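Wevham (robot)

From the Veltside Workshop Wiki

Wevham is a two-armed tabletop robot built by members of the Veltside shared workshop. It has two black arms that end in humanoid hands with jointed fingers, and it is used for handling small parts on a table. The robot was assembled from bought hands and arms, while the mounting, the wiring and the control program were made in the workshop. The main builders are Venla Turunen and Veikko Ahonen.

Contents
1 Name
2 History
3 Construction
4 Control
5 Parts handling
6 Known problems
7 See also

Name

The name comes from a word that was written on the lid of the wooden box in which the first arm was stored. Its meaning is not known to the builders. In the early notes the robot is called "the table machine," and this name can still be found in some folders on the workshop computer.

History

The project started as a one-armed machine with a simple two-finger gripper. Oskari Hämäläinen had bought the arm secondhand and wanted it to load parts into a drill press. The gripper could hold square pieces well, but round pieces turned in its grip, and the drill press idea was given up after one winter.

Venla Turunen proposed to continue with two arms and with hands that have fingers. The second arm was bought from the same seller. The hands came later, the left one first, and for several months the robot had a hand on one side and the old gripper on the other. The right hand was mounted in December. The old gripper is kept in the metal cabinet and may be borrowed.

Construction

The arms are fixed to an upright post made of aluminum profile. The post is bolted to a steel base plate of 34 kg, which keeps the robot from tipping when both arms reach forward. The first base plate was lighter and had to be clamped to the floor.

Between each arm and hand there is a metal wrist section. The bolt pattern of the hands did not match the arms, so Veikko Ahonen turned two adapter rings on the lathe. The drawings for the rings are stored in the folder Jideo, together with the wiring diagram. The second version of the rings has a small notch that shows the correct direction of the hand. With the first version it was possible to mount the hand half a turn wrong, and this happened one time.

Power comes from a single supply with 36 V output. The hands need a lower voltage, so they have their own converter, which sits in a plastic box behind the post. The cables run on the outside of the arms. An inside route was tried in the beginning, but changing one broken cable took a full evening, and the builders returned to the outside route.

The emergency stop is mounted at the front edge of the base, on the side of the operator. It cuts the power to the arms and the hands at the same time. The arms have brakes and stay in place, but the hands may release what they are holding.

Control

The robot is operated in two ways. In the first, a person moves a pair of light copy arms and the robot follows the movement. In the second, the robot repeats a movement that was saved earlier. The control program was written mostly by Sointu Riihimäki and is called Jideo, the same as the folder, which sometimes causes confusion.

Each hand receives one closing value for every finger and two values for the thumb. The values are whole numbers, where zero is fully open. For hard plastic parts the closing force is limited in the program to 800 units on the scale of the hand maker. Higher values have not been found useful, and they make the finger motors warm.

Parts handling

Most of the practice is done with small machine parts from the scrap shelf, for example flanges, spacers and disks. A flanged part with a raised middle can be taken by the boss or by one of its ears. Taking it by the boss is more secure, but the fingers must come down in a hooked position and the thumb must go under them, close to the table surface. Thick disks are easier and can be held by the rim.
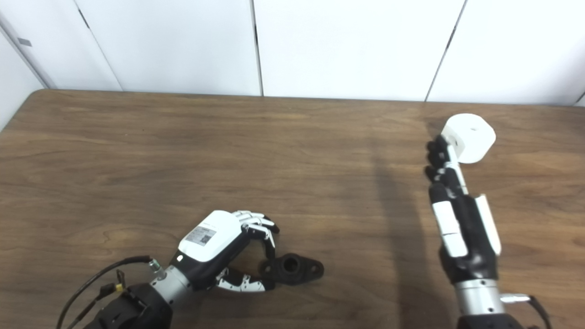 Can the two hands be used independently of each other?
Each hand has its own controller, so one can hold a part without moving while the other picks up the next one.

When both hands work close together, the program keeps a minimum distance of 9 cm between the wrists. The limit can be switched off for assembly work, where one part is pressed into another. Ulla Toivonen added a warning sound for this mode.

Known problems

The thumb is the slowest of the fingers and often arrives late. Saved movements should therefore contain a short pause before lifting.

Smooth tables are difficult for thin parts, which slide away before the fingers close. A rubber mat helps, but it also stops the fingertips from sliding under the part.

The left hand loses its zero position if it is switched off while closed. It must be opened fully before the power is cut, or calibrated again at the next start.

See also

Jääskeläinen lathe (usage and booking)
Copy arms
Scrap shelf rules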